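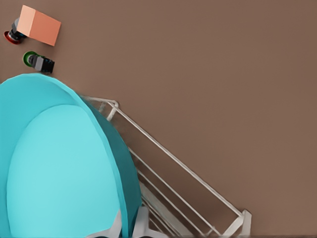 Inicio | Productos | Manuales | Recambios | Contacto
Buscar en los manuales Buscar

Dudano Rulero: manual de usuario
Sección 4. Primera puesta en marcha y amasado de prueba

Conviene leer esta sección entera antes de enchufar nada. Sabemos que no va a ocurrir, así que las precauciones importantes están repetidas junto al paso en el que suelen ignorarse.

4.1 Colocación

1. Ponga la amasadora sobre una superficie firme, horizontal y seca. Una mesa plegable de camping cumple una de las tres condiciones, con suerte.
2. Deje 13 cm libres por detrás. Por ahí respira el motor.
3. Presione el cuerpo hacia abajo hasta que las cuatro ventosas agarren. Para soltarlas, levante la lengüeta de cada una. Tirar del cabezal hacia arriba también las suelta, junto con el cabezal.
4. Compruebe que el cable no cuelga por el borde. Los niños, los gatos y los cuñados tiran de los cables que cuelgan.

PRECAUCIÓN: No coloque la máquina encima del lavavajillas si este vibra al centrifugar. Si su lavavajillas centrifuga, es una lavadora y le recomendamos consultar el otro manual.

4.2 Montaje del gancho

1. Ponga el selector en 0 y desenchufe la máquina. Sí, aunque acabe de sacarla de la caja.
2. Pulse el botón lateral y levante el cabezal hasta oír el clic. Si no hay clic, el cabezal no está bloqueado y bajará en el momento menos oportuno.
3. Introduzca el gancho en el eje, empuje y gire un cuarto de vuelta hacia la izquierda.
4. Encaje el recipiente en la base y gírelo hasta el tope.
5. Baje el cabezal con las dos manos.

Nota: los ganchos Stimside de la serie anterior entran en el eje, giran y parecen bien puestos. No lo están. Se caen dentro de la masa al segundo minuto.

4.3 Amasado de prueba

La primera masa sirve para asentar los engranajes y no se come. Puede comérsela, pero sabrá ligeramente a fábrica.

1. Vierta 900 g de harina corriente. Guarde la de espelta molida a piedra para cuando la máquina se la haya ganado.
2. Añada el agua poco a poco con el selector en 1. La cantidad depende de la harina; pare cuando la masa se despegue de las paredes.
3. Suba a velocidad 2 y amase durante seis minutos.
4. Apague y deje reposar el motor 40 minutos. El motor, no la masa, aunque a ella tampoco le vendrá mal.
5. Repita los pasos 3 y 4 una sola vez y retire la masa.

PRECAUCIÓN: No introduzca la mano, la espátula ni el termómetro con el gancho en movimiento. El gancho no distingue entre ellos.

Nota: durante el primer uso es normal un leve olor a goma caliente. El humo no es normal a ninguna edad de la máquina. Si aparece, desenchufe y pase a la sección 7.

4.4 Si algo no va como debiera

La máquina no arranca. Compruebe el enchufe, después el cabezal y por último el enchufe otra vez. Con el cabezal mal cerrado, el seguro corta la corriente.

La máquina camina. Las ventosas están enharinadas. Pase un paño húmedo, seque y vuelva al apartado 4.1, que quizá se leyó deprisa.

La masa trepa por el gancho. Le falta harina o le sobra velocidad. Pare, bájela con una espátula y continúe en 1.

El piloto parpadea en naranja. Protección térmica. Ponga el selector en 0 y espere a que se apague. Soplar no acorta la espera.

Suena como una carraca. Lleve el aparato al servicio técnico Hnatiuk con el justificante de compra. No lo abra: el precinto está debajo de la placa y el técnico lo mira antes de dar los buenos días.

4.5 Limpieza después de la prueba

1. Desenchufe.
2. Lave el gancho a mano y séquelo enseguida. En el lavavajillas sale gris y mancha la masa siguiente.
3. Limpie el cuerpo con un paño escurrido. No lo sumerja ni lo ponga bajo el grifo.
4. Guarde el cable en el hueco trasero, sin enrollarlo en el cabezal.

Sigue en: Sección 5. Velocidades y accesorios

Última actualización: abril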